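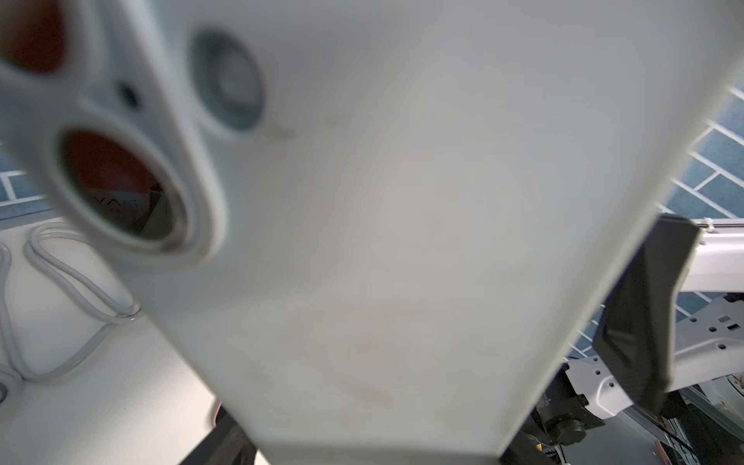

I'm trying to repeat the result in the Ploroven write-up, where a policy was trained on 300 demonstrations using only the wrist view. They cropped out the part of the view taken up by the gripper housing and got 233 successes in 300 trials. My setup has the same sort of problem, with a big pale housing across the middle and just the finger pad, a bit of arm and the blue tiles to the right of it. The coiled grey cable sits on the table, which is partly hidden behind the plastic. Is cropping worth it, or should I leave the views whole?

Posted by Vestergaard

Leave them whole to start with. The housing sits in the same place every time, so the network learns to ignore it fairly quickly. What hurt us was the floor -- strong grout lines got picked up as a cue for position, and it fell apart when we moved the table. Train with 5 different seeds before you believe any difference.

Posted by altano

crop it, less to process. worked for me

Posted by Ciro

I'd mask and not crop. A crop changes the aspect ratio, and then you can't compare with the paper unless you resize the same way they did. Paint the housing area one flat grey in training and in testing.

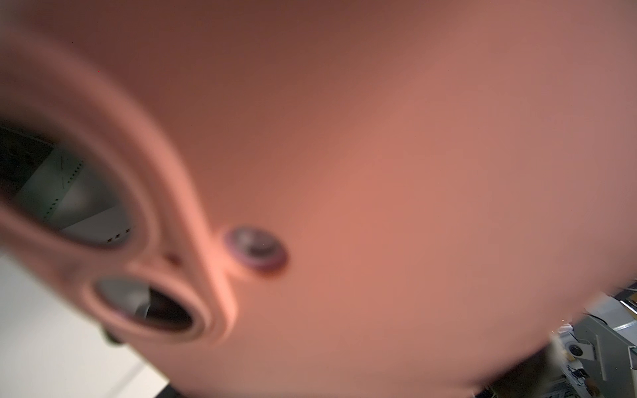 Does the mask need to be redrawn for each arm?

Draw one per arm, and check it again whenever the camera mount has been loosened. A few pixels out is fine -- more than that and you start covering the fingertips.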